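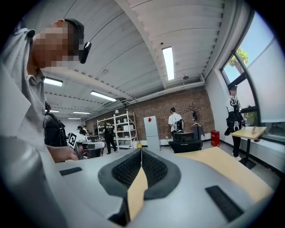 Skip the skylight and look at the shelves first, wrote one reader in reply to my last post, if you want to know whether a shared room is going to work for you. I had gone on for several paragraphs about daylight and had hardly mentioned storage, so I suppose I had it coming.

The reader has a point. When I moved my work over to the Skestau building in February, I picked it for the light. The brick wall at the back helped too. After the spare bedroom it felt like a lot of air over my head, with the white corrugated ceiling and the beams. I didn't ask where anything would go.

The white metal shelving along the brick has four levels, and it fills up. When I came, most of the boxes on it were white and had nothing written on the outside. I opened three before I found the packing tape, and then put it back in the wrong one. I bought a pack of 100 labels from Lesier and spent a morning sticking them on. They go on the short end of the box, at eye level if possible. Heavy things went to the bottom. I used 28 labels and the rest are in a box marked LABELS.

The refrigerator next to the shelves is tall and white and has a small red diamond sticker near the top of the door. I use it for lunch and for milk. I write the month on the milk carton, which doesn't help much, and I should write the day.

The desks are light wood. Pale wood shows coffee rings, so I keep a folded towel under my cup. I tried a Bakalis desk mat for a while but it curled at the corners and I took it home.

As for the light, I still like it. Before ten in the morning the skylight is enough for me. By four in the winter the fluorescent fixtures do all the work, and I move my chair toward the window anyway - habit, I think.

Next job is the cable box. It has been on the second level since I moved in and it doesn't close.

Newer post | Older post | Home | About | Archive

We use cookies to remember your settings. Accept | Read more

Contact | Copyright, all posts and photos | Back to top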